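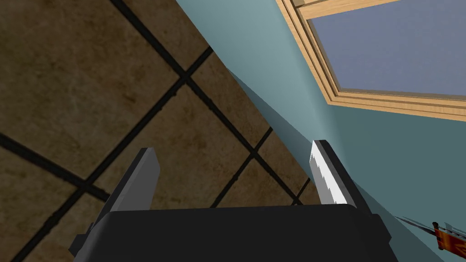 Fig. 3 – Wrist view in the simulator, gripper open, nothing between the fingers. Knife at far right.

## Sharp items – rules before you run

Applies to every Torlow cell and to the simulated room that goes with it. Same rules in both. People get sloppy in the sim and then carry it over to the floor, so read this even if you only ever run virtual jobs.

Have ready: the cell log, the Rundier control panel open on the main screen, the job file, cut gloves (real cell only).

### A. Check the wrist view

1. Open the Rundier panel. Pick **Wrist view**.
2. Bring the arm to the hold pose. Gripper open, fingers empty.
3. Look at the gap between the fingers. You want a clear line of sight through it – in Fig. 3 it's just tile and the corner where the floor meets the wall.
4. Check both fingers are in view. If one is missing the view is mounted wrong or the wrong view is selected. Stop and fix it, don't work around it.
5. Now check the sides of the view. All the way to the borders. This is the step everyone skips.

**Note:** a sharp item can show up as a sliver. The knife in Fig. 3 gives you the base of the blade and the front of the handle, thats it. Treat a partial item like a whole one. If you can't see where the blade ends, you don't know where it ends.

**Note:** the tilt of the room in the wrist view is normal for an angled wrist. Floor and wall lines running diagonal are not a fault. Don't re-level the camera to make it look nice – you will lose the hand calibration and have to redo section 2.

### B. Tag the item

1. Pause the job. Not slow mode. Pause.
2. In the panel go to **Items > Add tag**.
3. Choose **Sharp**. Knives, scissors, peelers, broken anything.
4. Set the keep-out distance to 100 mm. Default is lower, change it every time until the new default ships.
5. Turn the wrist until the whole item is in view, handle and tip. Move the wrist only. Leave the base where it is.
6. Mark the handle side and the blade side. Swap them and the planner will happily close on the blade.
7. Save. The tag should go solid in the list. If it blinks, it did not save.

> **CAUTION:** Never tag from memory or from an old view. Items get moved between shifts. Look, then tag.

### C. Approach and grasp

Only if the job needs the knife picked up. If it doesn't, leave the tag on, skip to D.

1. Speed cap to 9 percent. Applies in the sim too.
2. Approach from the handle side, tip pointing away from the operator station.
3. Stop short of contact. Check the wrist view again. Handle between the fingers, blade outside them.
4. Close on the handle only. Light force first.
5. Lift a little and hold. If it turns in the grip, lower it and open. Don't try to save a bad grasp by squeezing harder.
6. Max 3 tries per item. After the third failed try, end the job and log it.

**CAUTION (real cell):** no hands inside the line while a sharp item is in the gripper. Doesn't matter if the arm is paused. If it has to come out by hand: emergency stop, gloves on, second person at the panel.

**CAUTION:** items lying near a wall leave little room for the outside finger. Check wall clearance before you close. A finger pressed into the wall will read as a good grip on the force display – it isn't one.

**Note:** contact pads can look very bright in rendered views when the light hits them, with jagged looking borders. Don't use a blown-out pad to judge contact. Use the force reading, or a second view if you have one.

### D. Clear down

1. Lower the item into its marked spot. Open fully.
2. Back straight out. No sideways moves until you are past the keep-out distance.
3. Return to hold pose, repeat section A. Yes, all of it.
4. Remove the tag only when the item is out of the workspace. Moved to the other side does not count.
5. Log: item, number of tries, any stops, panel version.

### Sim runs – extra rules

- A contact with a tagged item is logged as an incident. Reset does not erase it, and don't delete the entry.
- Don't turn off collisions on a sharp item to get a run through. The Jirora export will flag it and the run gets thrown out.
- Don't move the knife in the editor halfway thru a run. End the run, move it, start over.
- A clean sim run is needed before the same job goes on the floor. It is not permission to skip B on the floor.

### If something looks wrong

| What you get | Do this |
|---|---|
| Item in view, no tag in list | Pause, go to B |
| Tag in list, item not in view | Pause, turn wrist, find it. Not found – end job |
| Tag blinking | Save again. Still blinking – restart panel |
| Force reading with fingers open | Stop. Zero the sensor, see section 2 |
| Planner path crosses keep-out | Reject path. Never shrink the distance to make it fit |

Cui hand controllers: the pause button is the large one on the side, and it has to be held untill the light changes. A short tap only slows the arm.

Next: section 4, Hot items and liquids.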